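Workshop Tips: Small Stitches With a Curved Needle
by Yevhen Melnychuk, Sarngate skills workshop

I am writing these tips for the people who come to our stitching table in Sarngate and want to practice more by themselves. My English is not perfect, but my knots are quite good, so please read with patience.

First, the thread. Beginners always take too long a piece. For a short closure I cut 40 centimeters and no more. With a longer piece you spend the evening pulling it through, and it catches on everything that stands out. Choose a black thread on a pale surface. Your eyes will thank you after the second hour.
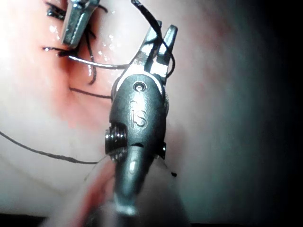
The needle must be held a little behind its middle, closer to the thread end than to the point. If you hold it too near the point, you have no length left to push. If you hold it at the very end, where the thread is fixed, it bends. I have a small box of bent needles from my first June in the workshop, and I keep it on the shelf for modesty.

Go into the surface straight down, then turn the wrist and let the curve do its work. Many people push forward as with an ordinary sewing needle. This makes the hole bigger and the edge starts to tear. When the point comes out on the other side, take it behind the tip and follow the same curve until it is free. Do not grab the tip itself, it becomes dull very fast. 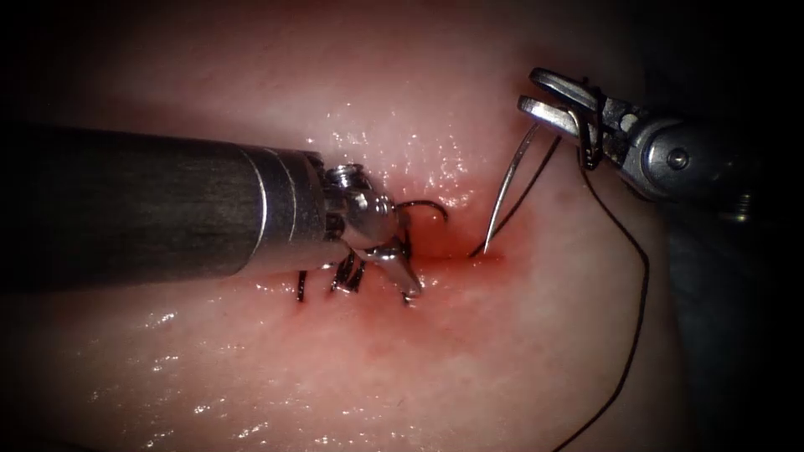 Leave the tails long enough. I cut mine at 4 millimeters, and my colleague Lefteris Katsaros says it is too short, but his always get tangled in the next loop. Try both and decide. What is important is that all the tails in one row have the same length, so you can find each knot later without searching.

Before you begin, lay the tools on a folded towel in the order in which you will need them. Scissors go on the side of your free hand.

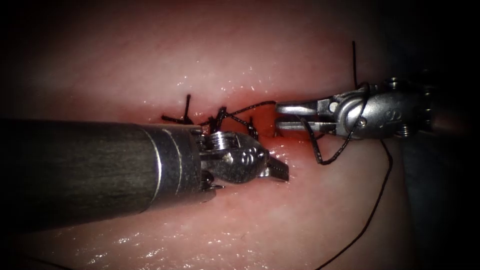
Spacing is the part where a beginner loses the row. Do not start from one end and hope for the best at the other. Look at the whole opening first and decide with your eyes where each stitch will sit. After the first ones are tied, stop for a moment and compare. With two stitches tied and the rest of the reddish line still to close, as you see here, you can still correct the distance for the next one. Look also where the long thread goes: it runs across from the stitches and down toward the lower right. I like to know this before every new loop, so that I do not sew over my own thread.

Pull the knot only until the two edges touch. If the surface makes a fold between them, it is too tight, and you should cut it and make it again.

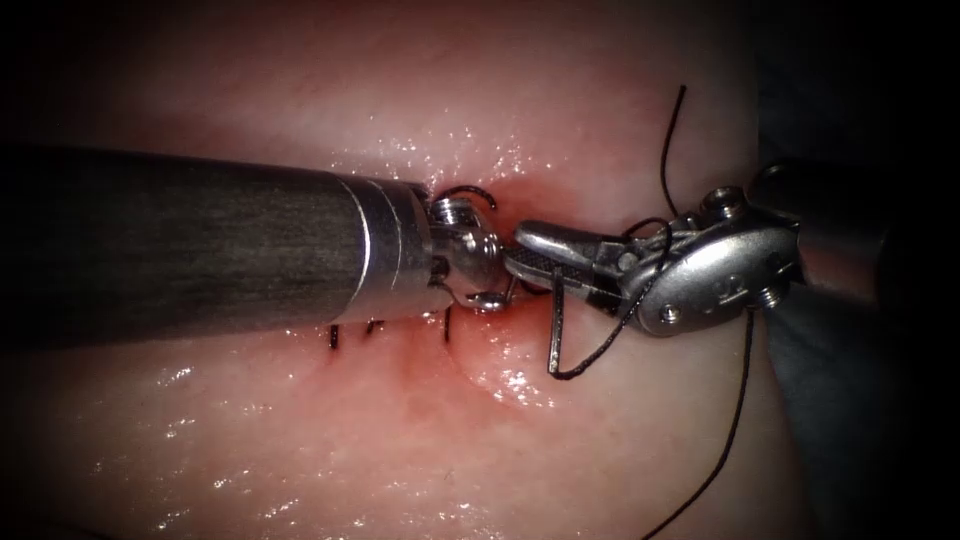

How many times should I practice the same knot before I go on to a full row?

Tie it 40 times on a piece of cord first, slowly, and change the direction with every throw. When the last ones lie flat without correction, you can start a row.

At the end of the session count your needles back into the box and close the lid. Wipe the jaws of the holders, also on the inside where the grooves are, and let them dry open.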